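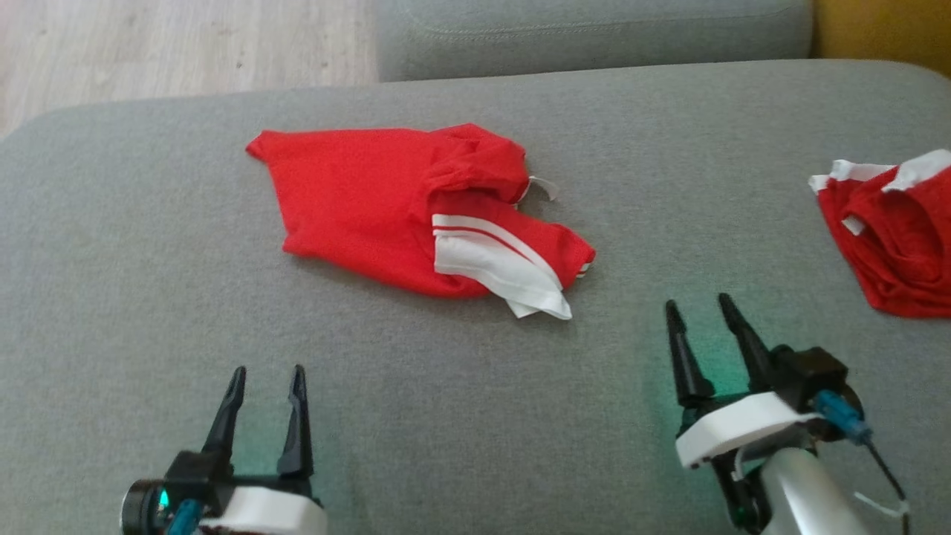 2 min read

Inside the Trallby Open Day

Visitors to the Canbridge household robotics center in October were shown into a room furnished as an ordinary living area. The afternoon demonstration concerned laundry, and the work was carried out on a grey sofa.

Two red garments, one a short-sleeved shirt with white stripes on the sleeve, served as the test items. The robot, known as Trallby, works with a pair of grippers, each with two black fingers. Its task is to find an edge in a crumpled garment, spread the fabric and fold it.

Cloth remains a difficult material for machines. A cup keeps its shape when it is lifted; a shirt does not, and a collar may be hidden under several folds. A soft seat adds to the problem, as it gives way under pressure where a table would not.

The center reports that Trallby has been trained on 2000 recorded folds over 8 months. Its partner, Billum, supplies the control software. Guests were admitted in groups of five and were invited to put questions to the engineering staff after each session.

The next open day will include a towel-folding session. Places are limited to 108, and registration is handled by the center's front office.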